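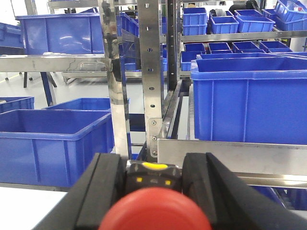

Blue plastic crates on stainless steel shelving.

How Does Food Stay Fresh on Its Way to You?

Skenotora Museum of Food and Farming – Learning Pages for ages 7 to 11

Most of the food we eat has made a journey. A pear may grow in one country, be packed in a second and be eaten in a third. During that time it must be kept clean, cool and safe from knocks. This page explains how that is done.

Why does food go off?

Food goes off when very small living things, called microbes, begin to feed on it. Bacteria, yeasts and moulds are all microbes. They are too small to see one by one, but a large patch of mould is easy to spot on an old slice of bread.

Microbes grow fastest when they are warm and damp. Fruit and vegetables also change by themselves. After they are picked they continue to ripen, and in the end they become soft and brown.

Keeping cool

Cold does not kill most microbes, but it slows them down. A fridge at home should be kept at 5°C or below. A freezer is much colder, at -18°C, and at that temperature microbes stop growing altogether.

Lorries, ships and shops can have cold rooms too. When food is kept cold at every stage of its journey, this is called the cold chain. If one link in the chain is broken, the food may spoil before it is sold.

Before there were fridges

People stored food long before electricity. In the village of Gruvside, families cut blocks of ice from the lake in winter and packed them in sawdust inside a stone hut. The walls of the hut were 2 metres thick, and some of the ice lasted until the end of summer.

Other methods were drying, smoking, salting and pickling. Drying takes away the water that microbes need. Salt draws water out of food, and vinegar is too sour for most microbes to live in. All of these methods are still used today.

Why do crates matter?

A tomato at the bottom of a deep sack has to carry the weight of all the others. In a shallow crate the weight is much less, so fewer tomatoes are bruised. Plastic crates can also be washed and used again. Many have holes in the sides to let air move around the food.

Words to know

Microbe: a living thing too small to see without a microscope.
Ripen: to become ready to eat.
Cold chain: keeping food cold from the farm to the shop.

Visiting the museum

The Gruvside ice hut has been rebuilt in the Brenov Gallery, on the ground floor. School groups of up to 48 pupils may book a guided tour. Pupils should bring a pencil – paper is provided.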